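I met Alaric Ridgeway in the parking lot at Jarkedcombe, because he'd told me the front desk would only send me to the wrong building. He runs equipment planning for the kitchen tasks group there, and he had agreed to talk to me about money, a subject most robotics people would pay to avoid.

"You want the spreadsheet or the feelings?" he asked. I said both, please!

The spreadsheet first, then. It has 347 lines, and he wrote nearly all of them himself. The arms are at the top. Everybody asks about the arms, he says, and they take up one row. Below that it goes on and on: finger pads, printed markers, mounts, batteries, cables, storage, spare screws in a size he's come to hate.

"My first budget had a number for hardware and a number for people," he told me. "I was so proud of it. Then October came and I was begging for pad money."

Pads wear out, and he hadn't planned for that. He'd also picked a supplier, Badora, with a lead time of 14 weeks on the grippers, and had ordered exactly as many as he needed. One got dropped the first week. He winced telling me this – he still won't say who dropped it.

So how does he do it now? He starts with the chore. Say you want to study bowls going in and out of a microwave. He writes down every single thing that has to be on the counter for that, then what has to be in somebody's hands, and only then does he open a catalog.
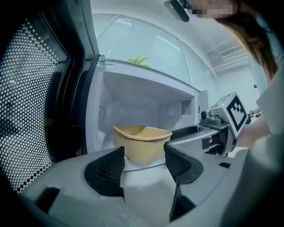

"The hand-held grippers were the best money I spent," Alaric said. "A person can pick one up and do the chore, and I don't have to have an arm bolted down for it yet. I can put off the big purchase until I know what I'm buying it for."

He had two quotes for that big purchase, from Tillman and Lovalix, and I asked which one he was leaning toward. He laughed at me. Tillman came in lower, but the service plan was extra and ran only 18 months. Lovalix folded service into the price and wanted half of it up front (his finance office did not love that).

"I don't compare the sticker anymore. I ask what I'll be paying in year two, and who picks up the phone."

I wanted to know about the ordinary stuff too, the bowls and the ovens. Does he buy fancy ones? No way. He buys regular kitchen things, and he buys different ones on purpose, with different doors and different rims. They get their own row in the spreadsheet, and he fights for that row every year.

His advice for a lab just starting out was to hold back up to 14 percent for things you forgot. I asked if he'd ever had any of that left over at the end.

"Once," he said. "I bought pads."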